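A Day at the Olley Bottling Works Open Day

November 19, 2019

I have been meaning to write this one up since October, when I finally got myself over to Olley for the open day at the old mineral water works. I love a factory tour. Biscuits, bricks, buttons, I'll go and look at any of it, and water turned out to be a lot more fun than my family said it would be!

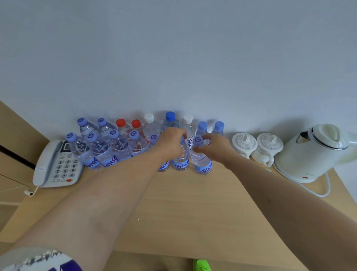
Getting there

Take the Julach bus and stay on past the station. The stop you want is called Hegyi Lane and it has no shelter, so bring a coat with a hood (I didn't, and I got soaked before I'd even found the gate). Tickets were 10 dollars at the door, cash only, and that covered the tour, a hot drink and a slice of something from the cake table. I had the plum. I went back and paid extra for a second plum.

The tour itself

They split us into groups and ours started up at the spring house, a squat little stone building up a muddy path behind the main hall. You go in, your ears adjust, and there it is, water running under a grate in the floor. It comes from a borehole 700 feet down and our guide let us all have a paper cup of it. Very cold, a bit like licking a coin, and I mean that kindly.

Then back down to the filling hall, which was the part I'd come for. What a racket! They hand you foam earplugs and you need them. The line does 200 bottles a minute when it's going full tilt, and they'd slowed it down for us so we could follow one along from the rinser to the capper to the labels. I must have followed the same one three times. There was a little boy next to me shouting "there it goes" at every single bottle and I was right there with him.

My favorite bit was the old machinery in the back shed, mostly from a firm called Skidier that used to have a workshop down the road. There's a hand-cranked corker painted dark green with its serial plate still on it, number 991, and you're allowed to have a go. It takes much more shoulder than you'd think. Mine went in crooked.

Grumbles

The gift shop was tiny and had one register, and the line went out the door and past the restrooms. The signs back to the bus stop gave up halfway too, so a whole bunch of us wandered around a parking lot in the drizzle until a man walking his dog pointed us the right way.

Would I go again?

Oh, yes. Wear boots for the spring house path, get there before lunch while there's still cake, and ask for the early group if you can, as ours had to hurry through the label room and I'd have happily stayed another half hour looking at the old paper ones in the drawers.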